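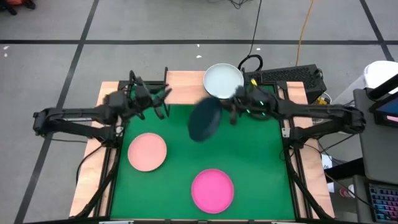
緑のマットを敷いた作業台と、左右の黒いアーム

年が明けてずいぶん寒くなりましたが、皆さまいかがお過ごしでしょうか。1月の機材だよりは、冬休みのあいだじっくり触っていた外付けSSD、Kondbergの小型モデルのお話です。

名刺入れくらいの大きさで、上着のポケットに入れたまま一日忘れていたほど軽いんです(洗濯機に入れる前に気づいてよかった!)。読み出しは手元の計測で毎秒約900MB。写真を3,000枚まとめて移したときも、お茶をいれて戻ってきたらもう終わっていました。以前使っていたMunariのハードディスクだと、同じ作業のあいだに夕飯の支度ができたものです。

気になったのは付属のケーブルの短さでしょうか。16センチしかないので、机の下に本体を置いている方だと、SSDが宙ぶらりんになってしまいます。私は結局、引き出しに眠っていた長めのケーブルに替えました。それから、大きな動画を続けて書き込むと本体がほんのり温かくなり、途中から速度が少し落ちます。普段の書類や写真なら、まず気にならないと思いますよ。
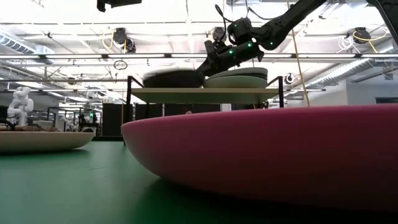

古いパソコンにつないでも使えますか?
使えますが、速さは差し込み口の規格で頭打ちになります。わが家の6年前のノートでは半分ほどの速度でした。それでもハードディスクよりはずっと快適です。

次号では、読者の方からリクエストの多かったWoldegiorgisの静音キーボードを取り上げるつもりで、いま毎晩この原稿もそれで打っています。感想やご質問は、いつものようにこのメールへの返信でお寄せくださいね。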